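5月31日 星期六
工作间记录,线缆整理

今天本来只打算把木桌收拾出来,下午好铺开修那只旧音箱,结果一上手就陷在线里了,一整天差不多都耗在这上头。也好,这件事从春天拖到现在,每次找一根线都要从箱底拽出一大坨,拽得人火气上来,又原样塞回去,下次只会更乱。Vlasta Hrnčiar上周还跟我抱怨,说她为了找一根短的音频线把整个箱子翻了个底朝天,最后还是跑去隔壁借的。所以这篇写得啰嗦一点,给自己留个底,也给以后轮到收线的人看看,省得从头摸索。

先说桌子。这张木桌我是越用越喜欢,木纹长长的,深一道浅一道,有些地方还带着节疤,看着就让人心里踏实。去年Radek Šindelář提议换成白色台面,说找螺丝容易,我没同意,现在也还是不同意。不过深色的细线放在上面,木纹一花,线头确实不大好找,这点我得承认他有道理。折中的办法是理线时拿一块浅色的布垫着,今天忘了带,下次记得。

箱子里的线我分了三批拿出来,粗的电源线一批,带屏蔽的一批,剩下就是这些又细又软的深色线。前两批好办,粗线自己有骨气,抖两下就开了。麻烦的全在细线上。它们互相往圈里钻,你越急着扯,结就收得越紧。

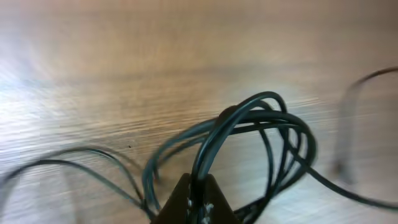 我的老办法是先不找结,先找圈。把整团线托起来,让它自己的重量往下坠,松的部分会慢慢垂开,这时候看哪几股是并排走的,哪一股是横着穿过去的。并排走的不用管,它们多半是当初一起绕的,横穿的那一股才是要对付的。千万别从中间硬抽。Štefánia Hubáček教过我一个词,她管这叫“喂线”,就是把线往结里送一点,让结变大,再从大了的洞里把线头退出来。听着像绕远路,其实快得多。我刚来的时候不信这个,抽断过一根测试线的芯子,外皮好好的,里头断了,查了两天才查出来,到现在想起来还觉得丢人。

说到线头,这是第二个要紧的。动手之前一定先把插头找出来,哪怕只找到一个也行。插头比线粗,卡在圈里的往往就是它。找到以后把它单独拉到一边,平放在桌上,别让它再掉回线团里去。我有时候会用一小截纸胶带粘住,有时候懒得粘,懒的那几次基本都要吃苦头。胶带就在窗边第二个抽屉,用完请放回去,上次我是在冰箱顶上找到的(是谁我就不点名了)。

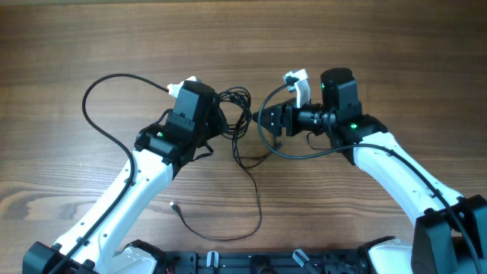 中间歇了一回,喝了杯茶,Kazimír Štefanec打电话来问Plilla那边要的线什么时候能给。我说下周,他说下周是几号,我说下周就是下周。后来想想还是应该给人家一个准话,于是翻了翻单子:他们要的是短线,绕好、扎好、贴标签,一共40根。按今天的速度,六月头几天应该够了。先从旧线里挑好的,挑不够再去Funeck补,不要一上来就买新的,库里明明还有。

标签的写法我想统一一下,以前每个人各写各的,有人写长度,有人写日期,Chelsea Lightfoot写过一张只有一个笑脸的,可爱是可爱,可我至今不知道那根线是干什么用的。以后标签上写接头类型和长度,单位用厘米,字写大一点。编号接着旧本子往下排,旧本子最后一个是94,别从头开始,也别跳号。旧本子在Hubáček那一格的架子上,蓝色封皮,里面夹着一张Bikadano的送货单,单子先别扔,我还要对账。

绕线的方向也说一句。细线不要绕在手肘上,绕出来每一圈都带着劲,过几天打开就拧成麻花。用正反圈,一圈正一圈反,圈的大小比手掌稍大一点就好,太小了伤线,太大了又容易互相套住。绕完在两处松松地扎一下,用魔术贴,不要用塑料扎带,更不要用橡皮筋。橡皮筋夏天会发黏,去年那一批粘得外皮上全是,我拿酒精擦了一下午,手指头都擦皱了。

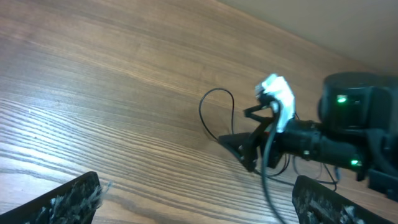 还有一条是给自己提个醒:理线的时候,桌子中间要留出一块空地来。我总爱一边理一边把扎好的线顺手搁在手边,搁着搁着就把地方占满了,最后连转身都得小心。今天学乖了,扎好一根就放进旁边的浅盒子里,中间只留正在对付的那一团。就这么一个小改动,心情好了不少。桌角那盏灯也该挪一挪,现在往左后方去的光偏暗,看深色的线有些吃力,等Radek在的时候请他帮忙看看,那个夹子我一个人拧不动。

音箱当然没修成,还在架子底下蹲着,下次再说吧。

没做完的几件:细线还有一小半没分长短;通断还没测,测的时候请用那只黄色的表,另一只电池盖是坏的;浅盒子不太够用,Štefánia说她家里有几个装饼干的铁盒,星期一带过来。魔术贴也快用光了,我记在门后的采购单上了,谁去Funeck的话顺便带一卷,要窄的,宽的那种还剩很多。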